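Journals > Housing and Everyday Life > Articles > Section 4

4. Where things are kept: storage and sorting in small rental homes

4.1 Setting and method

The household survey covered 272 rental homes in the Huvham and Istden districts. All were under the size limit set out in Section 2, and all had been lived in by the same tenants for at least 10 months. Tenants filled in a storage diary for nine weeks. In it they wrote down each time an item was moved from one room to another, put away for good, given away or thrown out. Austra Jõgi carried out the follow-up interviews, most of them in the early evening when more than one adult was at home.

The diaries produced a little over 3000 usable entries. Entries with no item named were dropped. Where a tenant had written only "kitchen stuff" or "tools," the entry was kept and coded at the broader level.

4.2 Kitchen items and items without a place

We split household goods into two groups. The first group has a settled place: tenants could say where the item belonged without stopping to think. The second group has no settled place and moves between surfaces, most often a table, a windowsill or the floor near a wall. Cutting boards were a borderline case. In homes with a deep counter they stood upright behind the sink and were coded as settled. In homes with a short counter they were stacked flat on whatever surface was free and shared it with goods from other rooms (Figure 4). 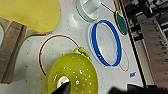
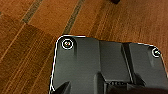 Figure 4. Top: boards and other household objects on a white speckled tabletop. Bottom: a dark gray molded plastic panel with two round recessed screw heads, on a wooden floor.

Tenants in Istden reported more items without a settled place than tenants in Huvham, even when the number of rooms was the same. The difference was largest in the older Juška buildings, where the built-in hall closets had been taken out to make room for larger bathrooms. One tenant there told us that she had moved her ironing board four times in one month and still had to walk around it to reach the front door.

Plastic goods made up a large share of the second group. Many tenants kept lids, covers and panels after the thing they came from was gone, on the grounds that they might fit something later. Few of these entries were ever followed by one showing that the part had been used.

4.3 Shared storage

The Dallix buildings offer each home a locker in the basement. We expected these tenants to report fewer items without a place, and for seasonal goods they did. For goods used every week the lockers made no clear difference. Tenants described the trip downstairs as too long for anything they might want again before the weekend — several used the locker only in November, when summer things went down and winter things came up.

Locker size is not recorded in the building files, so we could not test whether larger lockers were used more often. Section 5 takes up the question of cost.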